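Notes from the Tuswood regulator station, now that the September changeover is done. Thread.

1/ The site feeds 327 residential meters and one bakery. Both runs had spring-loaded regulators, working and monitor. The working unit on run A was creeping at night, when the load drops to almost nothing.

2/ Lockup is where a worn seat shows up. Shadi Chamoun logged outlet pressure at one-second intervals for 15 nights. Creep began each time flow fell below the turndown limit. Daytime readings were clean.

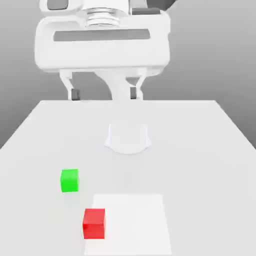

3/ Seat and diaphragm were replaced on run A. We left the spring alone. The old seat had a groove on one side and pipe scale pressed into it. The Grusis strainer upstream had a torn mesh, so that went too.

4/ Relief was set too close to the monitor setpoint. With run A creeping, the relief was cracking open before the monitor took over. Primo Sorrentino reset the order: working, monitor, relief, slam-shut.

5/ Logger note: the Mellemel unit holds 2000 samples in local memory, then overwrites. At one-second intervals that is a little over 33 minutes. Stream it or lose the night.

6/ Run B gets the same parts next. The Liao station has the same strainer model, so check the mesh there before pulling the regulator.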